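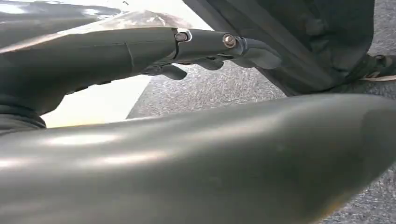
Painting over dark walls in a rental living room: how many coats?

14 Sep 2019, posted by Rogério Mendonça

We moved in with a living room painted a very deep plum, all four walls, and my wife wants it a warm off-white before family comes in November. The landlord is fine with it as long as the ceiling stays as it is. I put two coats of off-white straight over the plum on a test patch behind the door and it looks pink. Not a nice pink.

The paint is Gralen matte, bought on sale. The walls are old plaster, fairly smooth, with a few nail holes. Do I keep adding coats, or do I have to start again with a primer? I would also like to know if leaving one wall plum would look strange. The room faces north and gets very little sun after lunch. We have a gray sofa, a pine bookcase and a big rug with rust and navy in it that we are keeping.

Ofori

Stop adding coats. You can put five on and still see the plum come through in daylight, and matte off-white is not cheap even on sale. Get a stain-blocking primer and ask the store to tint it a light gray. Gray hides a dark red or purple better than white primer does.

Fill the nail holes first and sand them flat. Wash the walls with a little dish soap in warm water and let them dry overnight. One coat of primer, then look at it the next morning with the lamps off. If you can still see patches, do a second coat. After that two coats of your Gralen should be enough. Use a medium nap roller on old plaster — the very short ones leave thin spots.
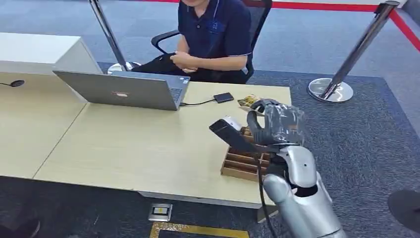

Cut in the edges one wall at a time and roll that wall while the edge is still wet, otherwise you get a darker band near the ceiling. My hallway was navy and I did it this way. The primer cost me 60 dollars and I had some left over for a closet.

On the plum wall, I would keep one, but only the wall behind the sofa. With a north light the off-white can go a bit cold, and the plum will go well with the rust in the rug. Don't leave the window wall dark, the glare makes it look almost black.

Zuvard

just use a one coat paint, worked for me over green

Natar

I disagree with Ofori about the feature wall. If the room is small, one dark wall can make it look like you ran out of paint. Paint all four and bring the plum back with cushions or curtains.

Also check your off-white against the ceiling before you open more cans. Old ceilings are often yellower than you think, and a clean off-white next to one makes it look dirty. Paint a big piece of cardboard and tape it up near the top of the wall for a couple of days — look at it in the evening too, with whatever bulbs you use.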